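Well, we did it! The Mernesar allotment swap is back for another year, and I can finally stop checking my phone every ten minutes. I got the email on Tuesday night (I may have shouted, sorry to next door) saying we've got the old Vermeulen yard until March, free of charge, with the water left on.

If you missed it last year, it works like this. You bring whatever you've grown too much of, you put it out, and you go home with something you haven't. More than 1000 people came through over the summer and I reckon half of them brought courgettes. This time we'd love to see anything else - peppers, beans, late tomatoes, that odd squash you can't name.

Peppers have been the big surprise of the season, by the way. My own plants did nothing until August and then went mad, and I've been eating them stuffed, roasted and on toast ever since. The yellow ones are the sweetest I've had off the plot in years, so please don't pick them all green!

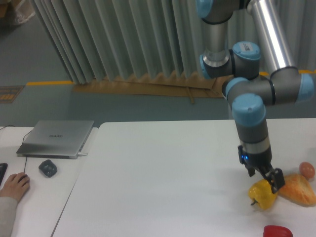
Leonidas Tzavaras wrote in to say that his went in far too early, sulked for weeks, and still gave him 5 good ones off a single plant, so he'll be bringing seed for anyone who fancies a go next year.

Doors open at ten on Saturday. Bring a bag, and a box if you've got apples.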